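How Do You Pick a Hand for a Robot?

Think about the last time you picked up a grape. You didn't squash it, did you? Your fingers knew just how hard to squeeze, and you probably never gave it a thought. Robots have a much tougher time, and so the people who build them spend a lot of their days trying out different hands, which are called grippers.

At the Naltard workshop there are two kinds being tried this month. The Emari gripper has short, stiff fingers that close in a straight line. The Karpenko has longer ones that bend a little at the tips - a bit like yours, only with far fewer joints!

To find out which is better, a person holds a gripper in each hand and does everyday jobs with them, like lifting a brush or moving a basket. Every job is done 12 times with one kind and then 12 times with the other, so that it's a fair test. There are 23 jobs on the list, and that adds up to more than 560 - no, wait, let's do it properly. 23 times 12 is 276, and we do it for 2 kinds of gripper, so double it. Did you get 552? Well done! Add 8 practice goes at the start and you have 560.

Want to try it at home? Borrow some kitchen tongs and see if you can pick up a hairbrush by its handle, and then by its head. Which is easier? Write your answers down, just as the grown-ups at Naltard do.

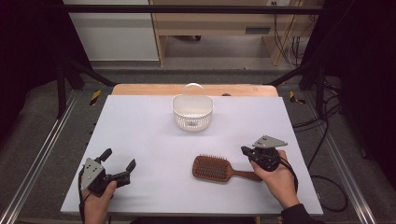 Two hand-held grippers, a wooden hairbrush and a little white basket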